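Ticket 1362 — Inora, soporte de tienda
Asunto: pedidos duplicados al pagar
Abierto: 21 mar 2019. Prioridad alta

Desde la actualización del módulo Flornik el carrito cobra una vez pero genera 2 pedidos. Pasa con tarjeta, con transferencia no. Unos 40 casos desde la mañana. Caché vaciada, sigue igual.
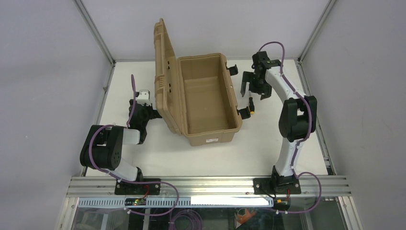

Foto: archivo Inora

Log del servidor: la pasarela Trekevetti manda la confirmación, no recibe respuesta a tiempo y la reenvía. Timeout en 60 segundos. Los dos pedidos con la misma referencia de pago — o sea, el módulo no comprueba si ya existe. Probado en el entorno de pruevas, se reproduce.

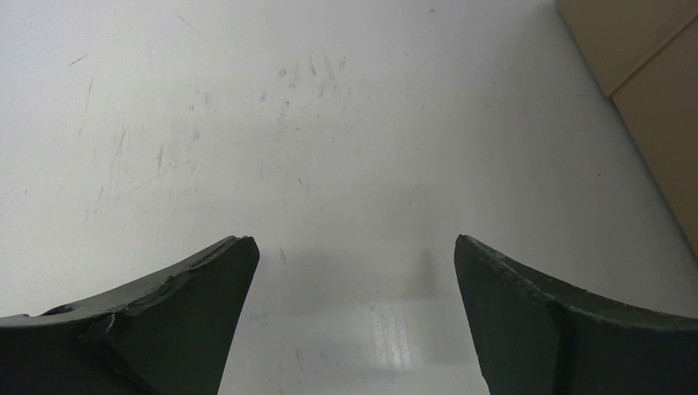 ¿Hay que devolver dinero a los clientes?
De momento a ninguno, el cobro es único. Solo anular el pedido repetido y reponer el stock a mano.

Desactivado el envío de correo dentro de la confirmación, que es lo que tardaba. Ahora sale por cola. Falta parche del módulo, avisado el fabricante.

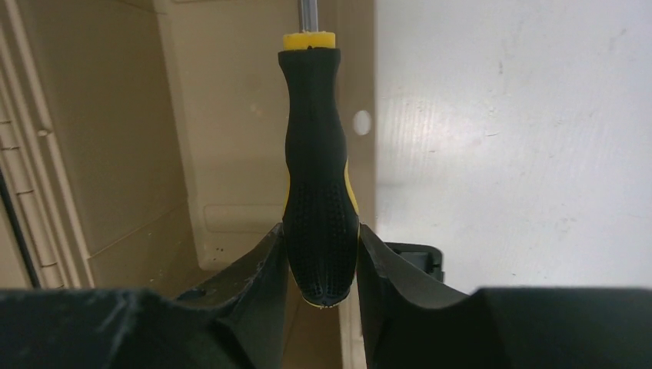 Tseng: aquí nos pasó lo mismo con la versión anterior. Poned índice único en la referencia de pago, si no vuelve en cuanto haya carga. Y ojo con las facturas, que tambien se duplican.

Índice puesto. Facturas pendientes de revisar — dejo el ticket abierto.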